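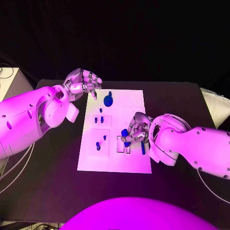

Open day at Itari, 2 August 2023

I went for the two-arm demo. The task is a white pegboard with blue parts, handled by a pair of five-fingered hands. Tetteh Asante ran the session and took questions between runs.
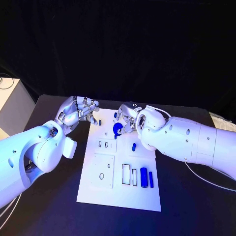 He said grip force is set per part and logged at 400 samples a second. I asked about the tolerance on the slots and got no figure. The next demo is in November, and I plan to ask again.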